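Chapter 8
What the Club Robot Can't Do

Student robot projects get written up kindly. The Sarnitz club reported that its gripper, Jellance, picked up bottles in 70 of 100 tries, and the school paper called that a success. Maybe so. Ask first who placed the bottles, and who decided which tries counted.

In this chapter you will read the club's log from February and redo its math. You will also run 25 tries of your own - and write down every one, including the ones you'd like to forget.

Be wary of easy objects. A clear plastic bottle on its side, on a white tabletop, looks simple until you have to close two fingers on it. The cap end and the body are different shapes, and a grip that suits one may not suit the other.

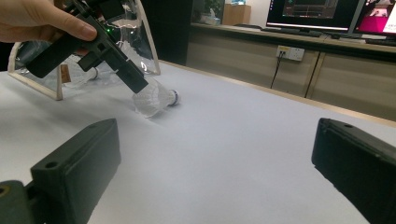 8.1 What Counts as a Try?

The Sarnitz log never says. Before you start, agree on a rule and put it in writing.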